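Clander Oral History Index: Data Card

Maintained by the Lesthorpe Public Archive. Contact: Janelle Talavera, Collections Office.

Summary
The index lists up to 2000 recorded interviews with former residents of the Clander mill district. Each row gives the tape number, language, running time and subject terms. Audio is not included.
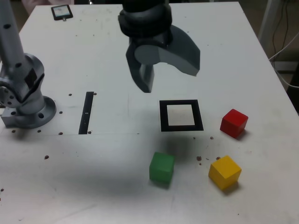
Figure 1. Three wooden cubes and a black square frame on a white tabletop.

Files
The release contains 7 tables in CSV format. Tapes from the Fajardo deposit are listed separately – their numbering was kept as received.

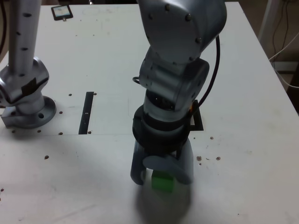
Figure 2. Gripper holding a small green cube.

Known gaps
Running times are missing for 47 tapes. Place names follow the Willari gazetteer, and older spellings have not been merged.

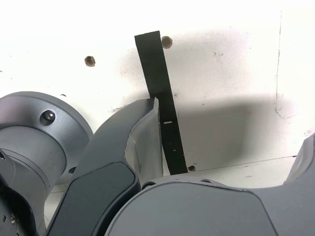

May the index be reused in a publication?
Reuse is permitted with credit to the Archive. Requests to quote from a recording are answered within 90 days.

Updates are issued each April.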